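Sulilar Stone Worktops: Frequently Asked Questions

Last updated October 9, 2024

Ordering and measuring

Do I need to have my units fitted before you measure?

Yes. The base units have to be in their final position, level and fixed to the wall. If the fitter still has to move anything, please ring us and we will change the appointment. We can't template from a drawing, though a drawing is fine for a first quote.

How long does it take from template to fitting?

Most kitchens are fitted within three weeks of the template visit. Orders placed in January take longer, as the workshop closes for the first week of the month.

Can I choose the actual slab?

Yes, if you are ordering marble or granite. Phone the Ganislow yard and ask for Erhan Tuncer, who will book you in. Bring a cupboard door or a floor sample if you have one. Quartz is made to a pattern, so you only need to see a sample of that.

Why does the marble look different from the sample you sent?

A sample is a small square and a slab is very large. Brown marbles vary the most. Two pieces from the same block can have a few veins or a close web of them, and the background can move between brown and grey. If you want a quiet surface, tell us when you visit and we will look for one.

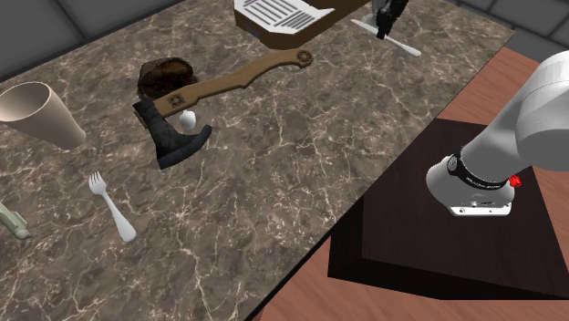 Brown and grey marble with close white veining.

Are the veins cracks?

No. Veins are a different mineral that filled gaps in the rock a very long time ago. You can't usually feel them with a fingertip. Some marbles have natural fissures as well, and these are filled with resin before the slab is polished. A filled fissure isn't a fault and isn't covered as one under the guarantee.

Where will the joins be?

We show joins on the drawing you sign. On an L-shaped run there is normally one at the corner. We try to keep them away from the sink and hob cut-outs. On heavily veined stone the pattern will not run through a join unless you have paid for matching.

Looking after marble

What should I clean it with?

Warm water, a drop of washing-up liquid and a soft cloth. Dry it afterwards if you live in a hard water area. Don't use vinegar, lemon, bathroom cleaner, limescale remover or cream cleaner on it.

I've left a dull mark with lemon juice. Will it come out?

That is an etch mark. The acid has taken the polish off the surface, so cleaning won't shift it. Light marks can be improved with marble polishing powder. Deeper ones need a visit from Tyson Campbell, our repair fitter. The call-out charge is £82 and covers the first hour.

Does sealing stop etching?

No. Sealer slows down stains from oil, wine and coffee. It doesn't protect against acid.

How often should I reseal?

Once a year for polished marble, twice for honed. Put a few drops of water near the sink and leave them for ten minutes. If the stone goes darker underneath, it is time. A bottle of the sealer we use, Bundent, costs £45 and does an average kitchen several times over.

Can I put heavy or hard things on it?

You can, but put them down gently and don't drag them. Marble is softer than granite and will scratch and chip. Always use a board for chopping. Front edges and the narrow strips around a sink are the weakest places, so don't stand or kneel there.

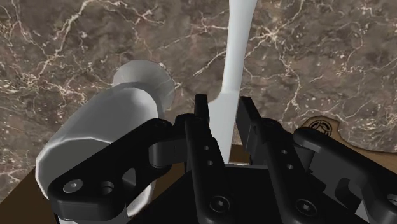

Prices, visits and guarantee

How much does a marble worktop cost?

A straight run with one sink cut-out starts at £2,588 including template, fitting and VAT. Upstands are £68 per metre. Drainer grooves, matching and curved ends are quoted separately.

Do you take away the old worktop?

Only laminate or wood, and only if it is disconnected. We don't disconnect sinks, taps or hobs. Please arrange a plumber for the day after fitting so that the sealant has time to cure.

What does the guarantee cover?

Ten years on workmanship, including joins and fixings. It doesn't cover etching, stains, heat damage or chips from use.

Who do I contact if something is wrong?

Email Manon Poirier in the Sutherland Road office with your order number and a short note of the problem. She replies within two working days.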